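Dirndale Table Clearing, data card and general readme

Last revised 13 October 2025
Kept up by Blažena Mikuš and Lertchai Siriwan

Welcome, and thank you for reading this before opening the folders. Dirndale is a collection of recordings about the least glamorous part of any meal, the part after everyone has stood up. Plates, bowls, cups and chopsticks have to get from the table into a rack, the leftovers and wrappers have to go somewhere that is not the sink, and whatever was spilled has to be dealt with. We have tried to keep it close to how a small kitchen is at the end of lunch, which means a bit crowded and a bit untidy.

There are 1245 recordings in this release. They are sorted by what was on the table, and the folder names follow the words we use at home, so please read the section on names if you plan to search by keyword.

What is on the table

The dishes are plain and pale for the most part. There is a big white bowl with a thick rounded rim and faint ridges on the inside, and we are fond of it, but it is the hardest thing in the collection to place well. It takes up a lot of room and the light falls off quickly toward the bottom, so if you are labeling the inside of the bowl, take your time over the dark part. Lamduan Boonchu went over all of the bowl labels in August and moved a good many of the outlines, nearly always at the rim.

Packaging sits close by in a clear plastic container. We left it in on purpose. A table with only clean dishes on it is a table from a catalog, and the people who asked us for this collection wanted wrappers, bags and bits of cardboard.

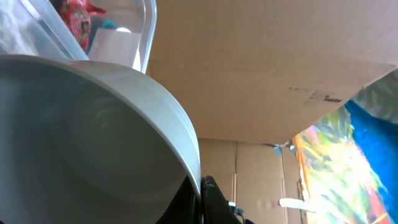 Names we use

bowl: the large white one, always in the singular.

plate: round and white, with the pale pinkish middle. Two sizes, written plate_large and plate_small. Estrella Cervantes argued for calling the small one a saucer and lost.

cup: white ceramic. A cup on its side is still a cup, and the label says which way the open rim points.

tray: the teal serving tray with the rounded corners. The black one is called rice_tray so that the two don't get mixed up.

rack: the gray dish rack with the upright pegs. Slots are counted from the corner nearest the wall of the room, which made sense to Nattawut Sangkhawat when he drew up the plan and has been kept ever since.

wrappings: bags, food packages and anything crinkly. One label covers the lot, and we know this is coarse.

How the meal is laid out

We start from the teal tray in the middle, because that is how food gets carried in Nattawut's family and the habit stuck. Plates go on the tray with the large one toward the top, and the chopstick goes wherever it ends up. The dish rack stands to the right, the wrappings to the left, and the rice has a place of its own on the black tray, scattered as it would be if somebody had been careless with the spoon.

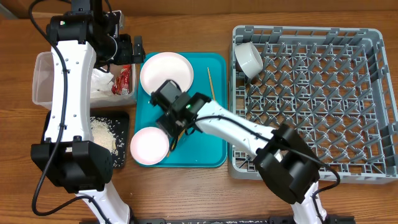 Rice was a long discussion, I should say. Lertchai wanted each grain outlined and the rest of us wanted to finish before the new year, so in the end we mark the rice as patches, with a patch being any group of grains close enough that you would wipe it up in one go. Loose grains near the edges of the tray are left out of the patches. If you need finer labels than that, write to us, since we did outline single grains in 10 of the recordings as a trial and are happy to share them.

Known troubles

Clear plastic is labeled by its outer edge, and where the light bounces off it the edge is partly a guess. White dishes against other white dishes have the same problem. We found 3 recordings with the two plate sizes swapped in the labels, and they are fixed in this release, but older copies will still have them wrong.

Printing on cardboard and packets was not transcribed. Some of it is too blurry to read anyway, and it was never the point of the collection.

Getting the files

The labels come as plain tables, one row per item, and will open in Verkix or any spreadsheet program. Groveck holds the full-size copies. Please ask for no more than 2000 files at a time, as the connection there is slow and drops if you are greedy with it - I speak from experience.

Corrections are very welcome, especially for cups. Send them to Blažena with the folder name and the row.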